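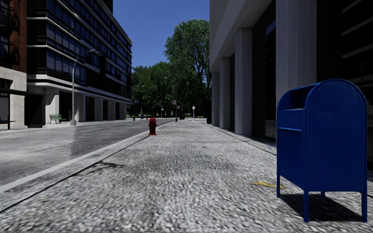

Keeping Up a Correspondence: notes for the Berkbridge talk

Opening

Say hello, thank Hidayah Kwok for the invitation and for sorting out the tea. Wait for the people at the back to find chairs, because there is always somebody still holding a coat and a saucer.

Start with the question: who here has had a proper letter this month? I mean a handwritten one, with a stamp, from a person who wanted to tell you something. Let the hands go up. Ask one or two of them who it was from, if they look as though they'd like to say, and don't hurry them.

Then my own story. I wrote to my aunt in Mudora for 19 years, and she wrote back every time, usually on the thin blue paper that lets the ink through so you have to read both sides at once. She told me about her beans, her neighbour's hip, the bus being moved to the other side of the church. Nothing of any importance at all, and I'd give a great deal to have another page of it. (Pause here. I got a bit wobbly at this point when I did it in Ikasden, so have the water handy.)

Why we stop

Most of us never decide to give up writing letters. We mean to answer one, and we put it on the mantelpiece so as not to forget, and there it sits looking at us. After a fortnight we feel we owe a longer reply to make up for the wait. After two months we feel we owe something close to a novel, and of course we haven't got time for a novel, so we send a Christmas card in December with "must write properly soon!" squeezed in under the printed verse.

I have done this myself more often than I like to admit. My advice is to send the short one. A single side of paper, four or five sentences, in the post before you've had time to be embarrassed about it. Leave out the apology too, or keep it to one line. I've had letters where the whole first page was the apology, and I'd far sooner have heard about the dog.

What to put in

People tell me they have no news. I always say, tell me what you can see from where you're sitting. Tell me what you had for lunch and whether it was any good. My aunt once wrote me a page and a half on trying to get the lid off a jar of pickled beetroot, and I read it aloud at supper and we all wanted to know how it came out. She'd stopped before the end, as she had to catch the post, and we waited eleven days to hear.

Read the beetroot letter here. It's in the green folder, not the brown one. Mind the word on the second page that I can never make out and just say "wretched" for.

Answer what they asked you as well. Have their last letter open beside you as you write, and if they wanted to know how your knee was, tell them how your knee is. It sounds like a small thing, but it's how the other person knows they've been heard, and you'd be surprised how many lovely long letters sail straight past every question.

Paper and pens

Keep this bit short, as I do go on. Any pen that doesn't make your hand ache. Any paper. I use a plain pad from the Gunnlaugsson shop by the station because they sell it in fat blocks and it takes ink nicely, but I've had some of my favourite letters on the backs of seed catalogues. Pass the samples round now, starting on the left so they get back to me by the end.

If your handwriting has gone shaky, write larger and use fewer words. Or type it and sign your name by hand. Nobody worth writing to will mind.

Keeping them

When my aunt died her shoeboxes came to me, and with what I'd saved on my side there were almost 3,000 sheets. Don't let that frighten you. I put them in order by the year and left it there. Take off the rubber bands, as they go sticky and leave a brown line across the page, and take out paper clips before they rust. Somewhere dry, out of the sun, and not the loft.

Somebody will ask whether to throw away the private ones. I say it's your own business, and that I burnt 2 and have been sorry about one of them.

Last part

Hand out the cards and envelopes. Ten minutes for everybody to write to one person, and I'll write mine at the table as well so that it doesn't feel like school. Stamps are in the tin. Hidayah has said she'll drop the whole lot in on her way home, so they need to be sealed and addressed before she goes.

Questions if there's time. Collect the samples and the green folder.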